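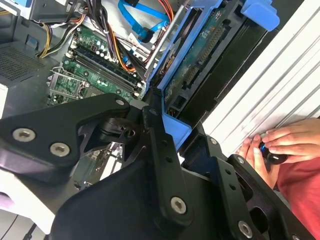

Keeping Old Desktops Going: What We Learned About Repair in Tosstead

Facundo Yáñez
Term project report, Technology and Society
March 12, 2023

Why this topic

My aunt has a desktop computer that takes long enough to start that she has built a breakfast routine into it. When it finally stopped starting at all in December, the shop at the mall told her to buy a new one. The Gallardo repair counter on Sondine Street had it running again in an afternoon. I wanted to know how often people in town get the first answer when the second one was available.

What I did

I wrote a two-page survey and left copies at the library and the Gallardo counter. I also put it on the town message board, where it was briefly overtaken by an argument over leaf pickup. I got 369 usable replies. A few more were unusable, including one that answered every question with "printer."

I also spent 19 hours at the counter over several weeks, mostly watching, sometimes holding a flashlight. The owner let me copy figures out of the shop's repair log, which goes back years and covers 2,226 jobs. It is handwritten. I will say only that transcribing it took up most of my winter break and all of my goodwill.

What people said

Most people who replaced a desktop had never asked what a repair would cost. They assumed it would be too much, or they assumed the machine was simply old, as if that were a diagnosis. Several people said they still had the dead computer in a closet. One person was using theirs as a plant stand and seemed satisfied with its performance.

People who did get a repair usually went because a neighbor told them to. Advertising barely came up, which was awkward news for the shop, as it had just paid for a sign.

What the log showed

The common jobs were dull. Failed power supplies, clogged fans, loose memory and worn-out hard drives filled page after page. Motherboard failures were much rarer than I expected, although customers often arrived certain they had one. The Zullham towers that our school district used to buy come up again and again, nearly always for the same fan.

Problems with the project

My survey was picked up partly at a repair counter, so it reached people who already like repair. I noticed this after the replies were in. The log also says nothing of how long a fixed computer lasted — only that somebody paid and took it home.

If I did it again, I would leave the surveys at the recycling center too, and I would type the log as I went. My aunt's computer still works. She has kept the breakfast routine.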